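Chapter 15
Rules for the Demonstration Station

After reading this chapter you should be able to set up a station for recording hand-guided demonstrations, check it against a written standard, and decide when a session must be stopped.

Chapter 14 dealt with the robot cell, where the main hazard is a moving arm. The rules for that cell were written over many years and most plants follow them closely. Demonstration stations are newer. A person straps on a pair of grippers, does a task at a table, and the recorded motion is later used to train a robot. No arm moves, so many shops treat the station as ordinary desk work and write no rules for it. The Kramer plant did this at first. Its own review of 188 recorded sessions found that 2 in every 15 had to be thrown out, mostly because the layout had changed between one session and the next.

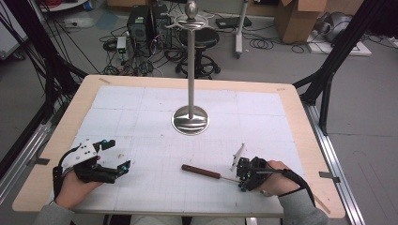 A station standard covers three areas: the work surface, the operator, and the floor. The work surface comes first because every recording depends on it. The sheet must be flat, fixed, and the same from one session to the next. Tape at the corners is an accepted way to hold a paper sheet, and a printed grid, even a faint one, gives the operator a reference for placing the objects. Tools such as a screwdriver are laid down within reach of both grippers, and their starting positions are written on the task card. Shiny parts need a note of their own. A polished chrome base reflects light, and the Stisimier guideline used in this book asks that any reflective object be listed before recording starts.

The operator rules are short. Straps are fastened snugly across the back of the hand without cutting off circulation. Sleeves must not cover a marker. Cables running to the wrist need enough slack for the full motion of the task, and the operator tests this by reaching to all four corners before the first recording.

The floor is the area most often skipped in an inspection. Computers and power supplies tend to end up behind the table, and loose cable collects there. The Trado checklist treats cable in a walkway as a reason to stop work. Cable outside a walkway is recorded and cleared by the end of the shift.

15.1 Terms used in this chapter

Session: one continuous period of recording by one operator with one task card.

Layout: the position of the sheet, the objects and the tools at the start of a session.

Stop condition: any state of the station in which recording may not begin or continue.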